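How do I get a musty smell out of an old hard-shell case?

Posted by Lardale, 15 July 2019

I picked up a used hard case at an estate sale for 35 dollars. The shell is in good shape and both latches work, but it was stored in a basement and it smells like it. I took out the old foam and threw it away. I have wiped the inside twice with dish soap and the smell comes back as soon as the lid has been closed overnight. I want to keep wool blankets and some family papers in it, so I don't want to use anything that leaves a perfume behind. Is there a way to fix this or should I give up on it?

2 replies

Montserrat Carrillo
Don't give up yet. Soap takes off the dirt but it doesn't do much for mildew in the corners. Mix equal parts white vinegar and water in a spray bottle, spray the whole inside, leave it for an hour, then wipe it down with plain water. Use an old toothbrush along the hinge and anywhere there are ridges or small holes. Check the rubber seal too, if yours has one. Mine pulled out of its groove in one long piece and the underside was black. I washed it in the sink and pushed it back in when it was dry.

After that, leave the case wide open for at least 5 days in a room with some air moving through it.

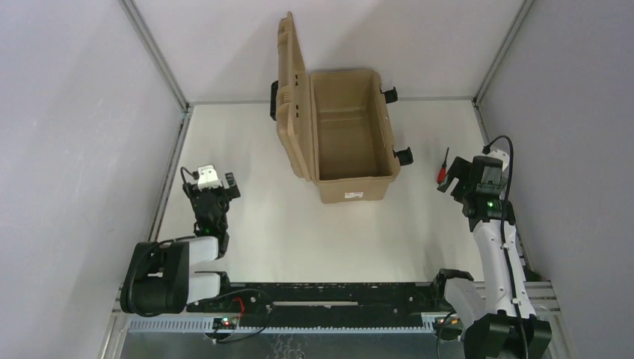 If you can still smell it after airing, pour baking soda into 2 shallow bowls, set them inside, close the lid and leave them for a week. Change the baking soda once if you need to. Plain activated charcoal from a pet store works better but costs more. A sunny day outside helps as well, though I wouldn't leave plastic in full sun all summer.

One more thing about the papers. Put them in a folder inside a separate box, and wait until September or so before you move them in. If the smell is going to come back it will do it in the humid months, and you can always wash a blanket.

Hellel
Check for leftover glue from the foam. I had the same problem and it was the glue holding the smell. Rubbing alcohol on a rag took most of it off, but try a small spot first because it dulled the finish on mine a little. Vinegar did nothing for me. Also crumpled newspaper is free and works ok, just change it every couple of days.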